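Urkum (Greifsystem)

Urkum ist ein handgeführtes Greifwerkzeug mit eingebauter Kamera, das der Hersteller Huter zusammen mit einer Auswertungssoftware als Bausatz anbietet. Es dient dazu, Handgriffe im Haushalt aufzuzeichnen, aus denen Roboterarme später lernen. Der Name geht auf die Konstrukteurin Stamatia Koutsoukos zurück, die den ersten Entwurf in Nornham anfertigte.

Aufbau

Der Bausatz besteht aus 167 Teilen - Schrauben nicht mitgezählt - und wird seit September auch vormontiert geliefert. Die Backen öffnen sich 18 Zentimeter weit. Das stark gewölbte, kreisrunde Bild stammt von einem Weitwinkelobjektiv über den Backen.

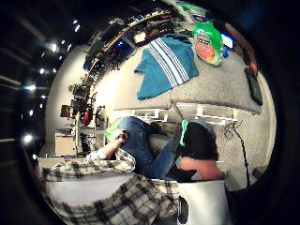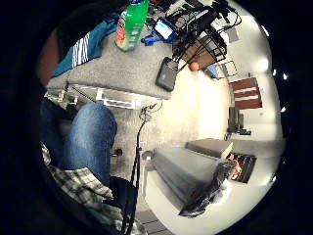 Aufnahmen mit dem Greifwerkzeug 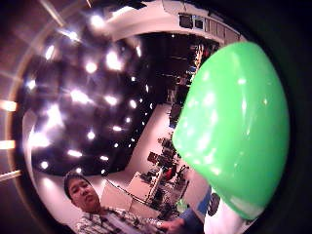
Wird für Urkum ein Roboterarm benötigt?
Für die Aufnahme genügt das Handgerät. Ein Arm kommt erst hinzu, wenn das gelernte Verhalten ausgeführt werden soll.

Software

Die Auswertung übernimmt das Programm Palaniappan, benannt nach einem früheren Projekt der Firma. Es verarbeitet bis zu 50 Aufnahmen je Durchgang und verwirft Abschnitte, in denen die Lage des Werkzeugs nicht bestimmbar ist. Eine Fassung für ältere Rechner wurde eingestellt.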